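Home > Forums > Parents & Kids > Toys and Play
4 min read

Toy kitchen stuff: keep it all out or rotate it?

garach_mom
We moved to Kendale in March and the play kitchen came with us, plus every plate and fake vegetable my kids have ever been given. They are two and five. Right now it all lives in one bin and the bin gets dumped on the floor before breakfast. My sister says put most of it in the closet and swap it out. Does that work for anyone, or do they just ask for the stuff that's gone?
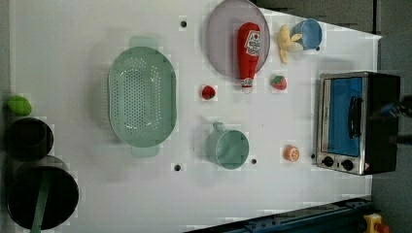

Mulcahy34
Rotating worked for us for a year and then I got tired of it. What helped more was getting rid of duplicates. My rule now is that one thing of each type stays out. The big green colander stays because it gets used as a hat, a boat and a steering wheel. Ketchup stays. A banana stays, and so does one cup. The second tea set went to my nephew and I have not heard a word about it.

Živko Mujić
I disagree with the one of each rule. Two kids need two cups or you will be breaking up fights all afternoon. I would rotate the food and leave the dishes alone. We swap on the first of the month. I paid $40 for a wood set at a church sale and half of it has never been out at the same time.

garach_mom
The cup fights are real here. How many pieces do you leave out?

Živko Mujić
I don't keep track. Whatever fits in a dishpan.

bumach_dad
I think you are all working too hard. We had 300 pieces at one point, counting the little peas, and the kids put them away fine once there was a low shelf. Dumping is a bin problem. With a deep bin the thing they want is always at the bottom, so out it all comes. Shallow trays fixed it in our house,
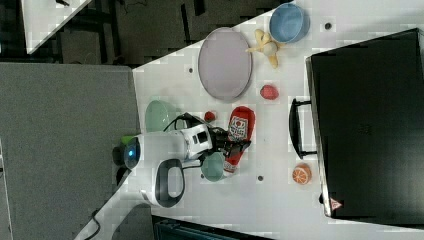 and the trays can go straight to the table when they want to play there. Get ones with a lip. Peas roll.

Thắng Tạ
Shelf didn't work for my two-year-old. She cleared it with one arm every time. I'd wait until three for that and do the closet until then.

bumach_dad
Fair, mine were older.

garach_mom
OK, going to try food in the closet, dishes out, and trays instead of the bin. Will post again when I know.

Contact us | Forum rules | Back to top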